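Lema opens hand-guided teaching cell in Nultville

NULTVILLE, 17/04/2021 - Lema has opened a cell at its Nultville shop where operators teach a robot arm to handle cloth, either by moving the arm by hand or by steering it from a remote station. The first customer is Jamdale, a maker of work clothing.

Operators have recorded 515 demonstrations since March, each lasting almost 15 seconds. A camera at the wrist records every run.

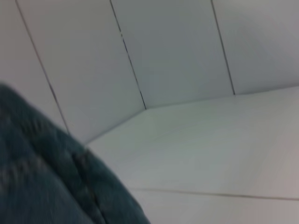

Wrist camera view of dark blue-green fabric in the white-paneled cell.

Lema will train 13 Jamdale employees to record their own tasks. The software, Raltow, stores each run for review before it is used in training. Orders for the cell are open now.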